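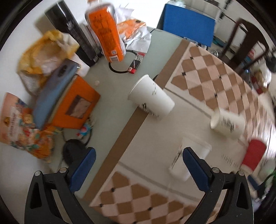
Cups, week two

I said last time that I would write down how the cup collecting is going, so here are my notes. The job is simple to describe. I hold the gripper by its handle, close the two fingers on a paper cup, stand it up or move it, let go, and start again. Every go is saved as one example. When there are enough of them, they are used to train the arm at Pavell, which will have to do the same thing without me.

By the end of February I had 426 examples. Of those, 26 had to be thrown out. Most of the bad ones were my own fault, as I moved too fast and the view smeared. A few were spoiled because I squeezed a cup until it folded. Paper cups don't put up much of a fight.

Clutter

In the first week I cleared the table before each run. The people at Sollwood, who check the files, asked me to stop doing that. They wanted bags, books, cables and bottles left lying about, and cups on their sides as well as upright. So now I leave the table as the household leaves it, and I shift a few things between runs so that the same book isn't always in the same corner.

The glass top over the patterned cloth was a worry to me, with all those diamonds and dots under the cups. I was told to carry on. Carroll, the program that sorts the runs, flagged 19 of them for a second look, and I couldn't see that the cloth had much to do with it.

Things I do differently now

I open the fingers wide well before I reach the cup. I come in low for the ones lying down. I wait a moment after letting go, so that the end of the example is clear. I also stop when my wrist gets tired, usually by four in the afternoon, as the late runs are the ones that get rejected.

Next month I move on to bowls, using the softer finger pads from Soritz if they arrive in time. I still have 2 short sets of cups to finish before then.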